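Wrist camera or fixed camera, again
17 May 2023
Posted by Dagim Wubshet

I spent most of April running the same grasping task in simulation with two camera positions, and I have finally gone through the logs. The task is a small dark block, picked up with a two-finger gripper and moved to a target. The arm model and controller stayed the same throughout. Only the camera changed.

The fixed camera was the one I started with in the winter, looking down from a post at the back of the table. It sees everything except the part I care about. Once the fingers come down over the block, the hand hides it, and the policy is guessing for the last few centimetres. The wrist camera has the opposite trouble. It sees the fingers very well and has little idea where the rest of the table is.

I ran 1,636 attempts on the wrist camera. Of those, 1,453 ended with the block lifted and held for two seconds, which I count as a success. The fixed camera did worse on the same set of starting positions, mainly in the final approach, where it would close one finger on top of the block and push it away.

I also turned the lights down for part of the wrist set. The Trandine renderer lets you scale each lamp separately, and I had been using its default room, where everything is evenly lit and no real workshop looks like that. With the lamps low the fingers and the block come out nearly the same shade.

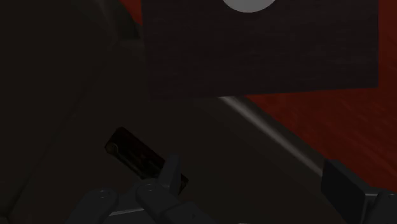 The dim runs made up 206 of the total and they account for a large share of the failures. I had expected the policy to miss the block altogether. What it did more often was stop a little short and close early, as if it had taken the fingertip for the near end of the block. Raising the exposure helped a bit. Painting the fingertips a lighter colour in the model helped more, and it is also something I can do on the real gripper with a pot of paint — so that is the next thing to try.

I did swap the fingers once, for the longer Codico pair. They reach further past the palm and leave more of the block in view, but they flex under load and my contact settings did not cope. After 9 attempts I put the short ones back. Srivastava's notes on soft contacts are still open in another tab and I will get to them.

For now the wrist camera stays. I would like to run both together, but the Brivlow controller only takes one image stream without a patch, and the patch I wrote drops a frame every so often. I have left it on the branch for anyone who wants to look.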